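Patient package leaflet

A patient package leaflet is the folded sheet of paper that comes tucked inside a box of medicine, or stapled to the bag at the pharmacy counter, and tells the person taking the medicine what it is for, how to take it and what to watch for. It goes by several names (patient insert, patient information sheet, "the fold-out") and most people have met it in the form of a very thin square of paper that will never again fold up as small as it started.

The leaflet should be kept apart in the mind from the prescribing information, a much longer document written for doctors and pharmacists. The two cover a good deal of the same ground, but the patient leaflet is meant to do it in ordinary words, and a well-made one will say "kidney trouble" where the longer document says "renal impairment."

Contents

Most leaflets follow a familiar order. They open with the name of the medicine and what it treats, then go on to who should not take it, what to tell the doctor beforehand, how and when to take it, what to do about a missed dose, the possible side effects, and how to store the medicine at home. A list of ingredients usually comes near the end, along with the name of the maker. Some leaflets add drawings, which are especially welcome for inhalers, eye drops and anything that has to be injected.

Side effects tend to take up the most room. They are often grouped by how serious they are or by how often they happen, and writers have long gone back and forth over which grouping is kinder to the reader. Putting the serious ones first makes them hard to miss, though it can also frighten a person who has only been given a mild ointment for a rash!

Wording and layout

Plain wording is the heart of the craft. Short sentences, everyday verbs and direct address ("take this with food") are all in common use, and so are question headings of the "What should I avoid?" kind. Type size matters every bit as much, as anyone who has held a leaflet up to the kitchen window will know, and so does the weight of the paper, for thin stock lets the print on the back show through to the front.

Many makers try their drafts on ordinary readers before printing. In a reading trial, a person is handed the leaflet, given a little time with it, and asked to find certain facts and then put them in their own words. The Ornier trial compared two drafts of a leaflet for a blood pressure tablet with 64 readers. The shorter draft had its storage advice moved to the back page, and 47 of the readers found the missed-dose instructions in it without help. The Grundlow style sheet, which many small label writers keep close at hand, borrows its advice on headings from that trial.

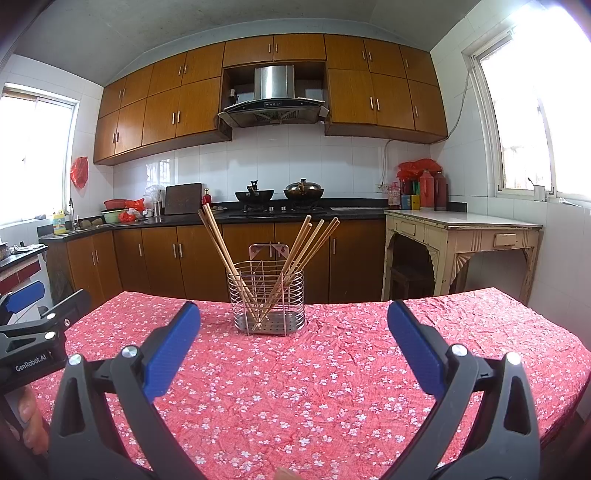

Ochoa

Electronic leaflets

Leaflets are increasingly offered on a screen as well, by way of a web address or a square code printed on the carton. The screen version can be made larger, read aloud or brought up to date when a new warning is added, and these are real comforts to older readers and to anyone whose eyesight is not what it was. Paper has its own loyal following all the same, particularly in homes where the box sits in a cabinet and several people take turns looking after one patient.

The Setoto format, a layout made for small screens, places each section behind its own heading so that a reader can open "missed dose" and leave the rest closed. Its critics point out that warnings tucked behind a closed heading may go unread, and later versions keep the most serious warnings open at all times.

See also

Boxed warning
Medication guide
Over-the-counter drug label
Plain language

Last updated August 3, 2020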